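# Mountain memoirs: your questions, my answers

I read a lot of books about people going up cold things, and I get asked the same handful of questions about them over and over. So I've finally written some answers down.
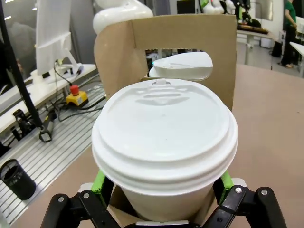 *White cup, plastic lid, cardboard carrier.*

### Where should I start if I've never read a climbing book?

With something short! Everybody gets handed a 600-page expedition history as a first go and gives up at the bit where they're packing crates. I always lend out *Four Winters on Estrella* by Nestor Cabanatuan. It has 14 chapters, most of them can be read on a bus, and he gets to the snow by page 40 (quick work for this kind of book, believe me).

### Is Estrella the one where they don't reach the top?

Yes, and I'm not spoiling it, he tells you in the first paragraph. They turn back in February with the summit ridge in sight. I think it's the best part of the book. He spends a whole chapter on the argument in the tent and comes out of it looking rather bad, and I liked him more for that.

### What about Wadiva? I've heard it's hard going.

It is a bit. *The Wadiva Letters* is exactly that, letters, 65 of them, and the early ones are nearly all about money and boots. You can skip to letter 14 and miss very little. Do go back afterwards though, as there's a row about a stove that makes more sense once you know who paid for it.

### Do I need to know the climbing words?

Not really. I read these for years thinking a col was a sort of rope. Most books have a list at the back, and if there isn't one you can guess from whether people sound worried. The Duvier Press paperbacks have a good glossary and proper fold-out maps. Their older hardbacks don't, so check before you spend the extra.

### Which edition of Cabanatuan should I buy?

The second, if you can find it. The first has the photographs bunched in the middle with two captions swapped, and the route drawing for the Limitier Glacier is printed so small I had to use a magnifying glass. The second fixes both and adds a new afterword. It's only 4 pages long but I've reread it more than any other part.

### Did the climbers write these themselves?

Some did, some had a lot of help, and it's often hard to tell. A clue I look for is the food. People who were there go on and on about what they ate, and helpers tidy it away. Cabanatuan has a page and a half on tinned pears, so I'm fairly confident about him.

### Are any of them all right for children?

My niece loved the Estrella one at eleven, apart from the frostbite. I'd keep Wadiva for older teenagers, mostly as they'd be bored stiff by the boots.

### Can I borrow yours?

If you live near me and you've returned the last one, yes! I don't post them any more. Some 40 books have gone out of this house and not come home, including my only copy of the Limitier diaries, so if you have that please just push it through the door.

### Will you add more questions?

When I get round to it. I last changed this page on 26th December, with a new Duvier paperback waiting on the arm of the chair, so the bit about polar books is still on my list.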